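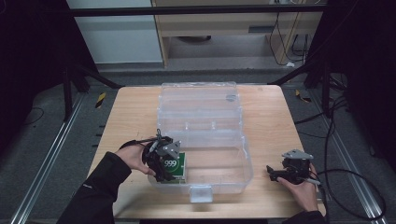 **Storage & Household Goods Group, Packaging Section**

Visit report: Pledodico, open afternoon, July

Purpose of the visit was to look at clear lidded boxes for small packaged goods, mainly medicine cartons and first aid supplies. Pledodico has its showroom on the ground floor and the packing rooms one level up. We arrived at 1:30 p.m. and left shortly after 4. Florencio Carretero took the group through both levels and answered most of the technical questions.

### Packing room

The tables upstairs are set up for one box at a time. On the light wooden table we spent longest at, the box was a large transparent one with ribbed sides and a hinged lid folded back toward the far edge. A small green carton marked "999" was being held inside, at the front left, close to the front wall. The latch is a small rectangular tab at the front.

Points noted on this type of box:

- With the lid folded right back, access from the front is good. The lid does need table space behind the box, so a shelf version would have to be pulled forward before opening.
- The lid has faint molded divisions across its surface. I asked whether these were meant for sorting. Carretero said they are left over from an earlier insert design and add some stiffness.
- Ribbed walls make it harder to read small print from the side. Large numerals are less of a problem.
- No internal dividers are supplied. Cartons stand against each other or they fall over.

Pledodico's own packing order is front row first, left to right, printed face toward the front wall. Taller cartons go at the back. This is the reverse of what we do, and it has one clear advantage: the labels used most often can be checked through the wall with the lid shut. The drawback is that the hand has to pass over the front row to fill the rear, and light cartons get knocked. Their answer is to leave a finger's width between rows until the box is full and then close the gap.

### Showroom

Two product lines were on display, Ketora and Magalhães. Ketora is the cheaper one, with a snap-on lid and no hinge. The sample had been opened many times by visitors and one corner no longer seated. Magalhães has a hinge along the full back edge, and according to the data sheet the hinge is rated for 3000 openings. We were not shown the test setup. I have asked for the procedure in writing.

Carton stock for trials comes from Pralimon, a small converter in the same industrial park. They supply blank cartons in lots of 200, which is more than we need for a fitting test. Carretero offered to split a lot with us. Reference for the request is sheet 138 in the showroom binder.

### Questions still open

1. Whether the latch tab can be replaced separately. The showroom staff thought so, the price list does not mention it.
2. Stacking load with the lid closed. The figure on the wall chart differed from the one in the binder.
3. Cleaning. Alcohol wipes are said to be fine on the walls. No answer for the hinge.
4. Lead time on a divider set to fit the large box.

### Practical notes

Parking is at the rear, entrance by the loading door. The stairs to the packing rooms are narrow and there is no elevator for visitors. Coffee was available downstairs only. Bring your own tape measure, as the sample cards give outside dimensions and the inside ones have to be taken on the spot.

Samples requested: one Magalhães large and one Ketora medium, both without print. They go to the section shelf when they arrive, and the fitting test can start once the Pralimon cartons are in.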